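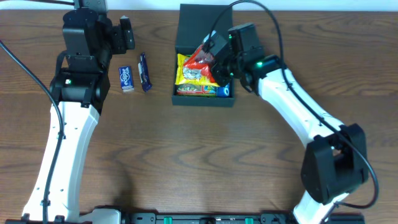 Notes for the budget session, November. Rosine Poulain, operations, Hamel.

Slide 1. Skip the bio. Say what I was asked: should we put two-arm packing stations into next year's equipment budget? My answer is one, maybe, and not yet.

Slide 2. The quotes. Prilitz wants 393 a month per station on a lease, service extra. Hukden will sell outright but won't put a price on spare grippers until we sign. Ask the room who has signed something like that before. Wait for hands.

Slide 3. What we'd be packing. Snack boxes, mixed. Crinkly bags, flat packets, gum, chocolate bars. Shiny soft bags are a different job from stiff little packs, and the brochures treat them as one line item called "assorted goods". Ask each vendor for a result per item type. Skelaseck gave me one number for everything: 78 per cent of picks right on the first go. Right according to whom? I asked twice.

Slide 4. Costs left out of all three quotes.
- Bench space. The arms sit on a rail and need the whole table between them.
- Cables. Somebody has to route them and somebody has to check them. Put hours against it.
- Somebody standing there. Every quote assumes zero supervision. Budget for half a person in the first year and be pleased if you're wrong.
- Changeover when marketing changes the box. They changed it in spring and again before the summer catalogue.

(If Finance asks about payback: the vendor figure is 30 months. Put the half person back in and it's 59. Don't round it to five years, they'll remember the five.)

Slide 5. What I'd approve. One station, rented, our own boxes, our own stock, our own staff writing down the misses. No purchase until we've seen a full season's range go through it. Spares price in writing before anything is delivered.

Slide 6. Questions. Someone will bring up labour savings. Go back to slide 4 and leave it on the screen.

Handout is the quote comparison, one page, colour coded. Bring extras.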